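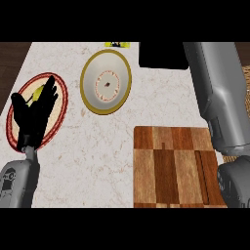

Bancada de mármore simulada, com a mão preta sobre o prato de borda vermelha e a tigela de borda amarelo-dourada mais atrás.

Falha de fecho fantasma

A falha de fecho fantasma (em inglês phantom grasp, e no nosso corredor simplesmente "o fantasma") é um erro de manipulação robótica em que o controlador dá um objeto como agarrado quando a mão não o segura. O braço segue para a etapa seguinte, faz o percurso todo com a maior confiança, abre os dedos sobre o destino e regista a tarefa como concluída. O objeto ficou onde estava. Escrevo este verbete na primeira pessoa porque passei boa parte de um inverno atrás desta falha, e peço desde já desculpa a quem preferia um tom mais solene!

Origem do termo

O nome apareceu nos relatórios internos da Siltora, onde trabalhei com a Hanneke Verschueren e o Lieven De Bruijn no simulador de cozinha Lundley. A Hanneke usava "fecho fantasma" para tudo o que lhe parecia suspeito nos registos, até para coisas que eram só um cabo de rede mal encaixado, e o termo acabou por pegar. Na documentação da Vutel o mesmo problema aparece como "falso positivo de preensão", que é mais correto e muito mais chato de dizer ao telefone.

Como acontece

Numa tarefa típica de bancada, o robô de dois braços tem de tirar uma coisa pequena de um prato e passá-la para uma tigela. Os dedos aproximam-se abertos, fecham, e o controlador procura sinais de contacto: a corrente nos motores sobe, as articulações param antes do fim do curso, e pronto, conclui que há ali qualquer coisa. O problema é que "qualquer coisa" também pode ser o rebordo do prato, ou um dedo encostado ao polegar (isto é frequentíssimo com peças pequenas), ou ainda o próprio fundo do prato, quando a mão desce uns milímetros a mais.

No Lundley havia um agravante. O motor de física trabalhava com um limiar de penetração demasiado generoso, e dois corpos podiam sobrepor-se um bocadinho antes de a colisão ser resolvida. O sinal de contacto disparava nesse intervalo e ficava memorizado, mesmo que no passo seguinte o objeto já tivesse escorregado. Bastava um passo. Lembro-me de ver a mão subir vazia e o estado no ecrã a dizer "seguro", em letras verdes, e de ficar a olhar para aquilo como uma parva.

O caso de novembro

O episódio mais conhecido (conhecido entre nós, entenda-se) deu-se em novembro, durante uma série de 4000 ensaios de transferência de prato para tigela. A taxa de sucesso saiu tão boa que a Josefien Jansen desconfiou logo e foi comparar o estado declarado com a posição final dos objetos. Encontrou 178 ensaios marcados como bem-sucedidos com a peça ainda no prato. A Josefien mandou-me a lista sem uma palavra de comentário, só o ficheiro anexo, e eu já sabia que o fim de semana estava perdido.

O pior é que esses ensaios tinham entrado no treino da política seguinte. Durante uns tempos tivemos um robô que aprendera a fazer o gesto de transportar, lindamente, sem se preocupar com levar nada. Foi preciso deitar fora o modelo e recomeçar a partir da versão anterior.

Questões de segurança

Em simulação, um fecho fantasma custa tempo de cálculo e paciência. Numa máquina física é outra conversa. O controlador que julga ter carga compensa um peso inexistente, e o braço pode subir com mais força do que devia. Há também a situação inversa, em que o objeto está preso pela metade e cai a meio do trajeto, o que com loiça ou com facas não tem graça nenhuma. No equipamento de ensaio da Van Beek, a Montserrat Llorente limitou a velocidade do braço nos primeiros instantes depois de cada fecho, e essa regra ficou mesmo depois de corrigido o software. Eu teria feito igual.

Deteção e correção

A correção que adotámos tem três verificações. O contacto deve manter-se durante vários passos seguidos, em pelo menos dois dedos opostos; depois a mão sobe ligeiramente e confirma-se se o objeto subiu com ela; no fim, compara-se a posição do objeto com a do destino, sem confiar no que o controlador declara. A segunda é a mais útil e também a que mais irrita quem quer ciclos rápidos (o Lieven ainda hoje se queixa!).

A Rianne Mulder experimentou ainda um detetor visual que olha para a palma depois do fecho. Funciona bem com objetos de cor viva. Com os escuros, contra dedos pretos, engana-se bastante, e por isso ficou como verificação auxiliar.

Ver também

Deslizamento de preensão
Estimativa de carga no efetuador final
Limiar de penetração em motores de física
Diferença entre simulação e realidade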